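Reading time: 5 minutes

Filed under: Home & Hearth, Slow Projects

The long table, and what we learned from feeding a street

When I first wrote to you about the Jillcombe street supper, back in the spring, I promised I would report back once it was over and I had caught up on my sleep. Well, the dishes are washed, most of the borrowed forks have gone home to the right drawers, and I have a cup of tea next to me, so let me keep my word.

For those of you who joined the letter over the summer (welcome, and I'm so glad you found us!), the idea was a simple one. Our end of Jillcombe has two blocks of row houses that back onto the same lane, and for as long as I have lived here people have waved over the fences and then gone in to eat by themselves. I wanted to see if we could all sit down together for one evening in September. I pictured a potluck with paper plates. What we got was a good deal larger than that, and a good deal louder, and I would do it again next week if my knees allowed.

The first thing I got wrong was the food. I asked everybody to bring "a dish to share," and I now know that if you ask that of a whole street, you will get potato salad. We had warm potato salad and cold potato salad, one with dill and one with bacon, and a very good purple one that I have thought about most days since. There was almost nothing green, and for a worrying half hour there was no bread at all. A family at the far end went home and came back with flatbreads they had made in a skillet while the rest of us stood there talking, and those were gone before they reached the middle. Next year I'll hand out courses by house number, odds on one thing and evens on another, and people can grumble at me if they like.

The second thing was seating. My plan was to have lots of little tables, because little tables are what people own. A neighbor who grew up in Marulanda talked me out of it. Where she comes from, she said, you put every table end to end, whatever the height, and throw cloth over the lot, and then there is only one place to sit and you can't end up at the wrong one. I wasn't sure, and I said so, and I was wrong. The table had bumps in it like an old road, and a pitcher of lemonade went over at one of the joins, but people talked across it and down it all evening long.

I have been going on about long tables ever since to anyone who stands still, and that includes color. Our cloths were mostly white and they showed everything. I would love something bold for next time – a real pumpkin or marigold, the kind of orange that makes a plain room or a gray lane look as though something is about to happen.

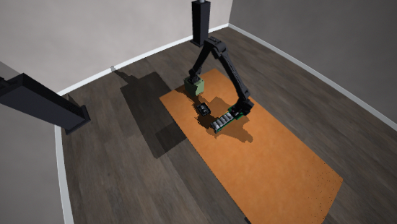 A long stretch of orange against a dark wood floor.

If you are thinking of dyeing your own cloth, old cotton bedsheets take color beautifully and cost next to nothing at the thrift store. Wash them first, even the ones that look clean, and keep them moving in the dye pot or you will get streaks. I have a pair soaking in the laundry sink as I write this, and so far they are the shade of a canned peach. I am told to be patient. I am not very good at that, as some of you know from the sourdough letters.

Now, money, because several of you wrote to ask. We spent 900 dollars in all, and the largest part of it went to renting chairs and strings of lights from a party outfit over in Bruvport. I had hoped to borrow every chair, but borrowed chairs turn out to be a funny business. People will lend you a casserole dish that belonged to their grandmother and then get quite nervous about a folding chair. The rest went on ice, lemons, charcoal, and the permit to close the lane, and we passed a hat during dessert which covered a bit more than half. The remainder came out of our newsletter's little supper fund, so thank you to every one of you who put something in.

The permit deserves its own paragraph. If your town is anything like ours, ask early. Ours wanted a sketch of the lane with the tables drawn in, and I drew it three times, the last time with a ruler. They also wanted a gap left wide enough for a fire truck, and that meant the long table had to hug one side, under the pear trees. By eight in the evening there were pears on it. I hadn't planned a cheese course, but somebody ran in for a wedge of something sharp and we ate it with the fallen fruit, and I believe that was my favorite part of the whole night.

A few smaller notes, in no order. Put the drinks at both ends. Label anything with nuts in it. Have one trash can for every stretch of table and don't hide them behind a hedge out of politeness, as I did. Start earlier than you think, as the little ones were wilting just when the music got going. And write people's names on masking tape on the bottom of every dish – I still have a blue enamel one here with no owner, so if it's yours, please come and knock.

We now have 3000 readers on this list, which still makes me want to sit down when I say it, and I know a good many of you live on streets much like mine. My cousin in Gurent is already planning one for her building, up on the roof, with soup. If you hold a supper of your own, big or small, do write and tell me what went wrong. I'll print the best letters in November, along with the recipe for the purple potato salad, if I can persuade its maker to part with it.

You are receiving this letter because you signed up on our website. Update your preferences or unsubscribe at any time.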